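Week 4: How heat gets into food
Kitchen Science for Beginners, evening course
Notes by Consuelo Aguirre

Last week we got through boiling and simmering, and I promised we'd come back to the question Lahcen Kettani asked as we were packing up: why does a potato take so long in the oven when the oven is so much hotter than boiling water? I love this question! It opens up nearly everything we do for the rest of the course.

Three ways in

Conduction is heat passing between things that touch. Your pan touches the hot part of the stove, your onion touches your pan, and the outside of the onion touches its own inside. Metals do this very well. Food does it badly, so the middle of a thick piece always lags behind.

Convection is heat carried by something that moves, such as air, water, oil or steam. Stirring a soup helps it along. So does the fan in a fan-forced oven.

Radiation needs nothing in between at all. The glow of a grill element browns your toast across a gap of air.

Most cooking uses all three at once, and half the fun is working out which one is doing most of the job.

Back to the potato

Air is thin stuff. There isn't much of it in an oven, and it hands over its heat slowly, which is why you can put your hand into a hot oven for a moment but would never do the same with boiling water. Water is dense and gives up its heat quickly. A small potato in a boiling pot can be soft well before its twin in the oven.

The oven wins on flavour, though. Water at normal pressure won't go much past 100 degrees, and browning needs a hotter, drier surface than that. If you want both, boil first and roast after.

On the stovetop

With a gas burner, the grate holds the pan up so the flame has room to spread and draw in air. Hot gases rush across the base and up the sides (convection again), and the metal of the pan then evens things out by conduction. A thin pan gets hot spots right above the flame. A thick one takes longer to warm up but forgives you more.
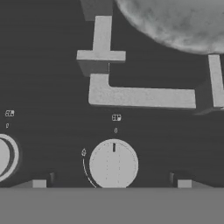
Try it at home

Weigh out 800 grams of potatoes and cut them into even chunks. Boil half, roast the other half, and test a piece from each with a skewer every few minutes. Write down when each batch turns soft, and what the edges look like.

If you have a kitchen thermometer, warm a small pot of water to 65 degrees and hold it there for 13 minutes. It's much harder than it sounds! Note how often you had to touch the dial, and whether a lid helped.

For next week

Bring your notes and your favourite frying pan, however battered its colour or shape. We're starting on browning, and we'll be cooking mushrooms two ways.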